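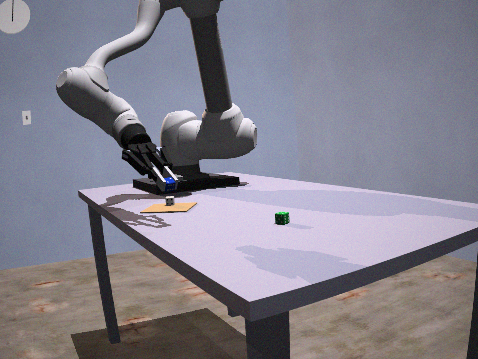 Computer rendering of a white robot arm over a pale lavender table.

Flor Muñoz has been collecting proverbs since February and now has 129 of them, most from her grandmother. "She had one for rain, one for debt and several for lazy cousins," she says. Her favourite is "Little by little, one goes far."

She teaches evening Spanish at Brenell and starts each class with a saying. Students guess the meaning before she explains it. "They usually get close," she says. "The ones about bread take longer."

A booklet is planned, with 13 sayings in the first part.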